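3.2 Settings and how the reading diaries were kept

It may help to say a little about the three reading rooms before we come to what people told us in them, as so much of what they told us was, one way or another, about the rooms themselves. We had gone in expecting to hear about books and opening hours and the trouble of finding a quiet corner. We did hear about those things, and at some length, but we also heard a great deal about lamps, chairs, drafts, the noise of the front door, and the color of the furniture.

Clorkgate is the oldest of the three and the one most of our readers think of first when they hear the word "library." It has tall windows on the street side and a long row of tables running down the middle, and the regulars (who are very loyal to it, and were very patient with us) tend to sit along the window wall until the middle of the afternoon and then drift inward as the light goes. Dostdale is smaller and newer, built onto the back of a community hall, with a low ceiling and a carpet that nearly every diary keeper mentioned kindly. Rividach lies between the two in size and in age, and was refurnished shortly before our study began, so we were lucky enough to catch people while they still had opinions about the change.

Those opinions were strong ones. The old tables at Rividach had been dark brown and rather scarred, and many people missed them. The newer type of tabletop is flat and a pale grayish white (Figure 4), and readers disagreed warmly over whether this was a kindness to the eyes or a strain on them. Some of the older readers felt that a pale surface made small print easier to follow, and one described her table as "like having a second window." Others, especially those who read from paper close to a lamp, found that the page and the table ran together and that they lost the edge of what they were reading. We return to this disagreement in Section 5, where it turns out to matter more than we had first supposed.

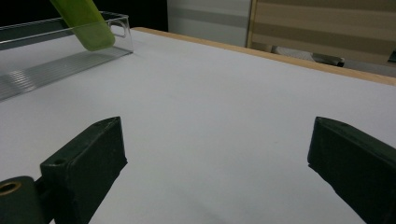 Part of the difficulty, we think, is that people rarely speak of a table by itself. They speak of it together with the lamp over it and the chair under it, and with the neighbor who did or did not hum. A reader who has had a good morning's reading will praise everything within reach, and the same reader on a bad day will find fault with the very same seat. For this reason we decided early on that a single questionnaire would not do, and asked people to keep a short diary instead – a few lines each visit, written before they left the building, in whatever words came to them.

The diaries were given out at all three rooms over a period of six weeks in October and the month after it. We collected 270 entries that were complete enough to use, and set aside those with no room or seat marked on them, though we read them all the same and enjoyed a good many. We then invited the more regular writers to sit down with us and talk, and held 33 interviews, most of them lasting as long as a pot of tea. Interviews at Dostdale were held in the hall kitchen, and those at Clorkgate in the map room upstairs.

We coded the entries under 4 headings: light, surface, sound and company. The last of these was not in our plan. It was added after the pilot at Wi, a one-room village library where we tried out the diary form, and where so many people wrote about the other readers that it would have been foolish to leave them out. The Wi entries are not included in the totals above – the form changed too much afterward – but we have drawn on them now and then for their wording.

A word about seats, finally. Each diary slip had a small plan of the room printed on the back, and readers marked their place with a cross. Where somebody moved during a visit we asked for a second cross and an arrow between the two. Not everyone remembered the arrow, and in those cases we have taken the order from the diary text if it was plain enough, and otherwise treated the two places as unordered. Seat maps for each room are given in the appendix, together with the wording of the slip.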